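分类：开放数据 / 文本语料 / 维修与再利用

Dilach：台式机维修工单语料

Dilach 是一套由维修工单整理出来的中文文本语料，共收 3,015 条记录，全部出自 Cletlow 维修铺的台式机业务。每条记录保留了送修人的原话、接单人的初步判断、拆机后的检查笔记、更换或清理了什么，以及取机时的备注。我们把能对齐的地方都对齐了，把该遮掉的地方都遮掉了，剩下的错别字、半截话和铺子里的行话，一个没动。

说真的，这批文字太好看了！做维修的人写东西有一种特别的劲头：句子很短，动词很多，一行里能塞下一个完整的推理过程。比如“插上电有灯，按了没反应，拔内存再按，叫了，是内存”，标点都省得差不多了，可是先做了什么、看到了什么、怎么下的结论，清清楚楚。我们第一次把整批工单导出来的时候，本来只打算抽几页看看格式，结果坐在那儿一直读到天黑。

当前版本为第 3 版。如果你用过前两版，请先看“版本变化”一节，字段名有改动，旧脚本直接跑会报错。

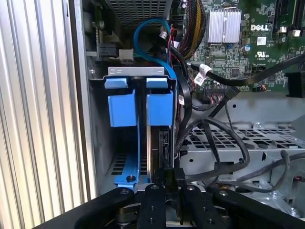

数据从哪里来

Cletlow 在 Gruststead 老街的中段，主要接办公室淘汰下来的塔式机，也接街坊家里的旧电脑。铺子一直用纸质工单，后来改成电子表格，再后来换成了现在的登记系统，所以原始材料分成三种样子：扫描的手写单、表格导出的文本、系统里的结构化记录。三种材料的写法差别很大，手写单最简，系统记录最啰嗦，表格夹在中间，什么怪事都有（有人把整段聊天粘进了“故障”那一格）。

Kenza Fahmy 负责整理和发布。手写单由两名标注者各自独立转写，然后逐条比对，不一致的地方回到扫描件上重看。仍然认不出来的字用“□”代替，一个方框代表一个字。请不要在预处理时把方框当成乱码清掉，它们是有位置信息的。

所有工单在收录前都征得了铺子的书面同意。送修登记表上有一项是否同意将文字内容用于研究，没有勾选的一律没有收。

一条记录长什么样

每条记录占一行，JSON 格式，UTF-8 编码。下面是一条完整的记录，为了方便阅读拆成了多行：

{
 "id": "dl-a-0356",
 "source": "handwritten",
 "customer_says": "开机要按好几次，开了以后还行，就是吵",
 "first_guess": "电源或者开关线，吵先看风扇",
 "bench_notes": "开关线插头松，插紧后连开几次都正常。后风扇灰成饼了，清。前面的也清。",
 "parts": [],
 "action": ["reseat", "clean"],
 "handover": "跟客人说了，再犯就换开关",
 "machine_known": false
}

各字段的含义：

id：记录编号，在整套数据里唯一。中间那个字母对应材料来源，a 是手写，b 是表格，c 是系统。后面的数字只是流水号，和时间先后没有关系。

source：材料来源，取值为 handwritten、sheet、system。

customer_says：送修人的描述，尽量是原话。接单的人有时会顺手改成书面语，这种情况我们看不出来，也就没法标。

first_guess：拆机前的判断。可能为空。老师傅接单时经常什么都不写，直接搬到后面去了。

bench_notes：拆机后的检查笔记，整套语料里最精彩的字段，也是最长、最乱的字段。

parts：更换的部件，列表。没有更换则为空列表，请注意和缺失值区分，缺失写作 null。

action：操作类别，列表，取值见下一节。

handover：交机备注。

machine_known：机型是否有完整登记。全部记录里有 356 条为 true，这部分另外附了一个机型表，可以用 id 关联。

关于操作类别

操作类别是我们后加的，原始工单里没有。定这套类别时吵得很厉害，最后决定宁可粗一点。细分当然诱人，可“重新插拔内存”和“重新插拔显卡”在笔记里经常写成一句“都拔了重插一遍”，硬要拆开，标注者只能靠猜。

reseat：重新插拔，包括内存、扩展卡、数据线、供电线。

clean：清灰，擦金手指，换散热膏也算在里面。

replace：更换部件。parts 字段应当非空。

recover：从硬盘里救数据。

software：重装系统、驱动、杀毒、改设置。

observe：只观察，没动手。机器到了铺子就好了，这类记录出人意料地有意思，后面还会提到。

decline：建议不修。通常写明理由，有时候只有一个“算了”。
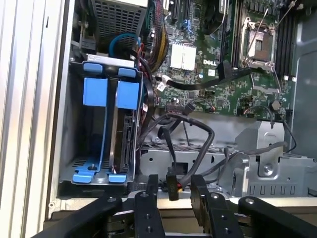
同一条记录可以有多个类别，顺序按照笔记里出现的先后排列。这个顺序我们花了不少力气核对，做步骤抽取或者流程建模的朋友可以放心用。唯一要小心的是 clean：很多师傅的习惯是最后才补一句“灰清了”，实际操作可能在最前面，文字顺序和动手顺序未必一致。

还有一种情况，笔记里写“照旧”或者“同上次”。上次是哪次？如果同一台机器有前一张工单并且也收进来了，我们会在 prev_id 字段里给出编号。找不到前一张的，action 标为 null，原文保留。

我们觉得它适合做什么

故障描述到操作类别的映射，是最直接的用法。送修人的话和拆机笔记之间隔着一条很宽的沟，一边说“电脑自己会睡觉”，另一边写“过热保护”，做语义匹配的人应该会喜欢。

省略恢复也很值得试。维修笔记里主语几乎全丢，宾语也常常丢，“拔了，好了，插回去，又不行，换槽，好”，到底拔的是什么，得往前看好几句，有时得看到 first_guess 里去。对指代消解来说，这比新闻语料难多了，也好玩多了！

行话和口语词的收集同样合适。铺子里管机箱叫“壳”，管主板叫“板”，管数据线叫“排”（早就不是排线了，叫法没改），管“间歇性故障”叫“神经”。我们附了一个小词表 glossary.txt，目前还很不全，欢迎补充。

教学方面，已经有人拿它给初学维修的学员当阅读材料，挑一条，盖住 bench_notes，让大家根据前两个字段讨论该先查什么，再揭开对照。我们自己玩过很多次，输得很惨，尤其是遇到“神经”的时候。

不适合做什么

请不要拿它估算某个部件或某个品牌的故障率。来铺子的机器本来就经过筛选：坏得太轻的自己解决了，坏得太重的直接扔了，剩下的才会有人搬着走过一条街送来。更何况 Cletlow 接的大多是办公室退下来的塔式机，和家用机的情况没有可比性。

也请不要把 bench_notes 当作操作指南直接照搬。笔记是写给同行看的，省掉了断电、放静电、拍照留底这些人人默认会做的事。照着字面去做，会漏掉最要紧的几步。

机器翻译的评测可以用，但不建议拿来做主要测试集。行话太密，分数会很难看，而且难看的原因和模型本身关系不大。

隐私处理

姓名、电话、地址、单位名称、开机密码（真的有人写在工单上！）都已替换成占位符，形如 [姓名]、[电话]、[密码]。替换先由脚本完成，再由人逐条通读。救数据类的记录处理得更保守，凡是提到文件内容的句子一律删除，只留操作过程，删除处标 [略]。

登记过的序列号全部去掉，机型名称保留。如果你在数据里发现了漏网的个人信息，请立刻写信告诉我们，同时不要在公开的讨论区贴出原文。收到以后会先撤下那条记录，再慢慢查是怎么漏的。

送修人如果改变主意，可以到铺子柜台要求撤回。撤回的编号会写进 withdrawn.txt，请在每次更新后用它过滤一遍本地副本。

怎么读取

数据包解开以后有以下文件：

records.jsonl：全部记录。
machines.tsv：机型表，制表符分隔，第一行是表头。
glossary.txt：行话词表。
withdrawn.txt：已撤回的编号，一行一个。
berrada.py：读取和切分用的脚本，下面会讲。

Berrada 是我们为这套语料写的小工具，只依赖标准库。最简单的用法：

from berrada import load
data = load("records.jsonl", skip_withdrawn=True)

它会自动跳过撤回的记录，把 null 和空列表分开处理，并且保留方框字符。切分成分句用 split_notes，它认得师傅们常用的分隔方式，包括逗号、空格、斜杠、箭头，以及手写单上特别常见的一道短横。

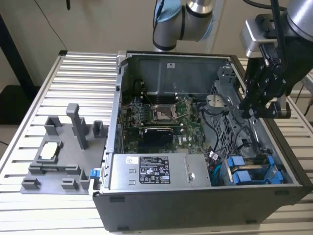
短横的处理说来话长。在手写单上，一道短横可以是分隔，可以是“到”，可以是“没有”，还可以是写到一半笔顿了一下。转写时我们统一记作半角连字符，不作区分；split_notes 默认按分隔处理，如果你想自己判断，把参数 dash 设为 "keep" 即可。我们试过写规则去猜，越猜越糊涂，最后老老实实把选择留给使用者。

箭头也有类似的麻烦。多数时候“A → B”表示把 A 换成了 B，可有一位师傅的习惯正好反过来，先写新的再写旧的。凡是能从 parts 字段反推出来的，方向已经统一；推不出来的保持原样，并在记录里加了 arrow_unsure 标记。

划分训练集和测试集时，请按机器分，不要按记录分。同一台机器的几张工单措辞非常像，随机打散会让结果虚高。Berrada 里的 split_by_machine 就是干这个的，没有机型登记的记录会根据 prev_id 串起来处理。

几类特别值得读的记录

如果你只有一个下午，我们建议先读 observe 类。机器在家里怎么都开不了，搬到铺子一插就亮，送修人站在柜台前又高兴又恼火，接单人只好写“到店正常，请客人再用用看”。隔些日子，同一台机器又来了，这回多写一句“插座？”。再后来就是“客人换了插排，没再犯”。三张单子连起来，差不多是一篇小小说，而且全程没人拧过一颗螺丝！

decline 类也好看，语气很不一样。师傅们劝人不修的时候往往写得最认真，会把换件的价钱、机器的年头、能不能凑合用都交代一遍，结尾常常是“硬盘可以拆下来接着用”。这句话在语料里反复出现，写法千变万化，拿来做复述识别再合适不过。

还有一类没有专门的标签，我们私下叫“找螺丝”。搜索“少”“响”“里面有东西”就能找到一批：送修人说摇起来有响动，拆开发现掉了一颗固定螺丝，或者上一次装回去时多出来的什么小零件。这类笔记通常只有一句话，却总能看出写的人松了一口气。

处理器插座相关的记录在换件类里是写得最细的。师傅们会写用什么光看、从哪边开始看、针脚有没有歪，连固定框怎么抬、怎么压回去都写上，和别处那种惜字如金的风格完全不同。大概是手上越小心，笔下也越仔细吧。

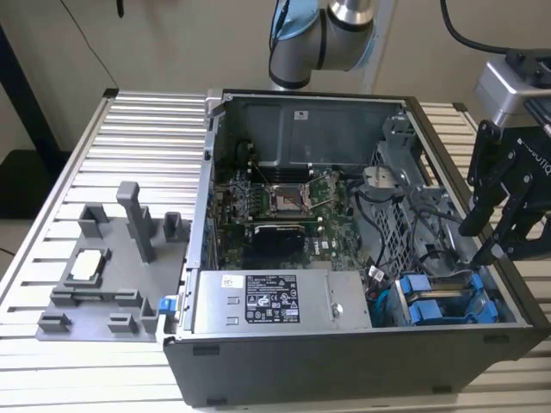
图：侧放的台式机箱，主板中央的处理器插座空着，固定框掀开。

已知问题

手写单的转写偏向认得出来的字。写得特别潦草的单子方框太多，个别几乎没法读，我们还是收了，需要干净文本的话可以用 Berrada 的 max_box 参数过滤。

表格来源的记录存在错位，原因是当年有人在中间插过一列又删掉。能修的修了，修不了的 first_guess 和 bench_notes 可能颠倒。看到“初步判断”比拆机笔记还详细的，多半就是这个缘故。

语料没有价格字段。原始工单上有，铺子不愿意公开，我们完全理解。decline 类笔记里提到的金额替换成了 [金额]。

每年 12 月的工单明显更短，铺子里忙，人人都写得急。如果你的任务对长度敏感，这一点会影响抽样，可是我们没有公开日期，所以只能在这里提个醒。记录里有一个粗粒度的 busy 标记，可以当作替代。

方言的比例没有统计。有些记录里“晓得”“搞不赢”之类的说法很多，有些一句没有，取决于那天是谁坐柜台。

版本变化

第 3 版：字段 notes 改名为 bench_notes；新增 prev_id 和 arrow_unsure；parts 的缺失值由空字符串改为 null；词表重新排过序，修掉了好些张冠李戴的解释。

第 2 版：加入系统来源的记录，统一占位符写法。

第 1 版：只有手写单和表格，未做分类标注。旧版不再提供下载，隐私处理的标准当时还不够严，请不要继续传播手头的旧副本。

许可与引用

语料以署名、非商业方式提供，可以修改，修改后的版本请用同样的方式分享。Berrada 脚本单独授权，随便用，商用也行，改好了告诉我们一声就更好了。

引用时请写：Kenza Fahmy，《Dilach：台式机维修工单语料》，第 3 版。提到数据来源时请写 Cletlow 维修铺，Gruststead。铺子里的师傅们听说有人在论文里引用他们的工单，高兴得把打印稿贴在了柜台后面的墙上，所以如果你写了东西，真的请寄一份来！

参与进来

最缺的是词表。哪怕你只认得一个行话，知道它在你们那边是什么意思，也请写下来发给我们，注明地方就行。其次是转写校对，带方框的手写单还剩不少，眼睛好、见过各种烂字的朋友特别欢迎。扫描件不公开，校对需要先签一份保密说明，流程很短。

发现标注错误，请附上 id、你认为正确的取值，以及笔记里支持这个取值的那几个字。没有依据的改动我们会放着，有依据的改得很快。

最后更新：2022年3月17日

联系我们 | 版权归 Dilach 语料整理者及 Cletlow 维修铺所有 | 返回顶部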